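Notes on Bimanual Teleoperation for Cloth Tasks
Posted May 17, 2020
Filed under: Demonstration, Laboratory Practice

The following remarks concern the collection of laundry demonstrations under the Dornari program, in which I have served as lead operator since August. They are offered in a personal capacity and do not represent the position of the laboratory. Several readers wrote after the previous entry to ask how a session is conducted, and I have set the procedure down in full.

An operator is seated at a pair of small leader arms, one for each hand. The follower arms at the table reproduce the joint positions of the leaders as they are moved. Each recorded attempt is called an episode. An episode begins with both followers at the rest position and ends when the operator presses the foot pedal. Joint readings, gripper openings and camera streams are written together to a single file, and the file is given a grade by a second person before it is admitted to the training set.

New operators complete 14 hours of supervised practice before their episodes are retained. Brayden Turcotte, who administers the training, begins with rigid objects and introduces fabric in the final portion of the course. I regard this order as correct. Cloth punishes haste. A corner released a moment early cannot be recovered without regrasping, and a regrasp made in irritation is usually a poor one.

The current assignment requires the two arms to take a piece of laundry at opposite ends, spread it between them, and lay it on the table for folding. The spreading stage receives the closest attention from our graders. The operator must keep a steady distance between the grippers, and must feel for tension that the leader arms do not transmit. Our equipment provides no force feedback. One learns to judge the pull from the folds in the fabric.

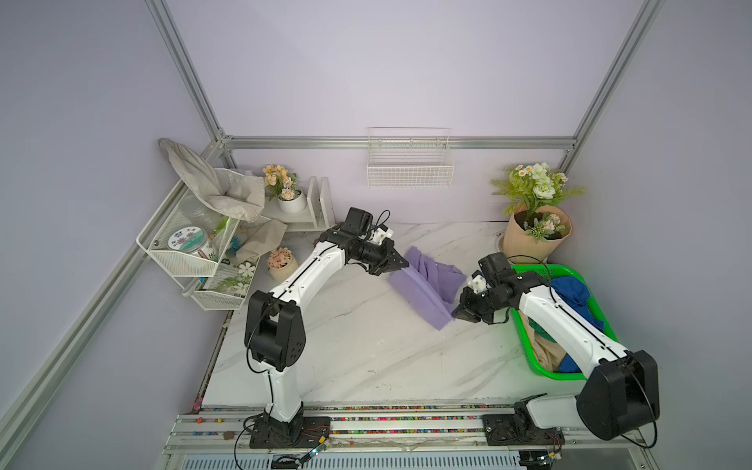

Does an operator's hesitation affect what the robot learns?

A policy trained on demonstrations will reproduce pauses as readily as it reproduces useful motion. If an operator stops at the same point in many episodes in order to consider the next grasp, the trained policy may stop there too, and may have difficulty starting again. Operators are therefore asked to decide upon the sequence before the episode begins and to move at a slow but continuous pace.

This guidance was revised in the spring at the request of Guoqing Bai, who reviews the trained policies. The earlier instruction sheet asked operators to pause after each grasp so that the grader could confirm it. The sheet was withdrawn, and 100 episodes recorded under it were set aside. I had recorded a fair number of them myself and was sorry to see them go.

Corrections are handled separately. Where a grasp slips and the operator recovers it in good order, the episode is kept and marked as a recovery. Jocelyn Penner has argued that such episodes are worth more than clean ones, and I have come to share her view in part. A slip that leads to several further slips is discarded.

The target for this phase is 600 accepted episodes. Towels and flat cloths will be completed first, followed by shirts, for which the Distisberg site has already prepared its own instructions. Eduardo Umali has requested that the two sites agree on the meaning of "folded" before shirts are attempted. That discussion remains open, chiefly over the treatment of sleeves.

Questions regarding the leader arms themselves should be directed to Colton Chisholm, who maintains them. The left wrist joint has been stiff, and operators are asked to note any resistance in the session log.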